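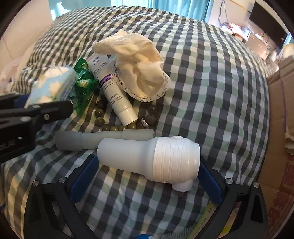
Small personal items on a checked bedcover, with a hand-held gripper in the foreground.

Room-clearing automation

Room-clearing automation is the use of robotic grippers and related software to pick up, sort and set aside loose articles in guest rooms, staff lodgings and care residences before cleaning begins. It is treated as a branch of service robotics. The term came into use among lodging operators in Demarstead, where the Drornent residence group adopted it for a trial covering 300 rooms.

Background
Clearing a bed or a desk has long been counted as part of the room attendant's job, although it was seldom timed separately. Articles left on bedding differ widely in shape and firmness. Strings of beads, squeeze tubes, foil wrappers and crumpled cloth each call for a different grip, and a patterned sheet can make the outline of a small article harder for software to find. Grippers for this work are commonly built with two opposing jaws and padded inner faces. Hand-held versions allow a person to carry out a task while the motion is recorded, and the recordings are later used in training.

Effects on staff
In the Drornent trial, attendants were divided between clearing and cleaning duties. A work study by Eylül Coşkun and Kristaps Zariņš, published on July 11, 2018, covered 1,207 room visits. It found less bending and reaching among attendants assigned to cleaning, but also a faster pace and fewer pauses between rooms. Staff who recorded gripper motions received 60 hours of instruction and were placed in a higher pay grade – a change that was later extended to night crews.

Filipa Arruda, who represented the attendants in talks with the operator, argued that judgment about guests' belongings should remain with a person. Under the resulting agreement, an attendant decides whether an article is to be kept, moved or thrown away, and medicines and jewelry are handled only by hand.

Related programs
A smaller program at Kozan, directed by Volkan Ekinci, assigns 2 attendants to each floor and rotates them between duties every June.

See also
Housekeeping; Service robot; Work study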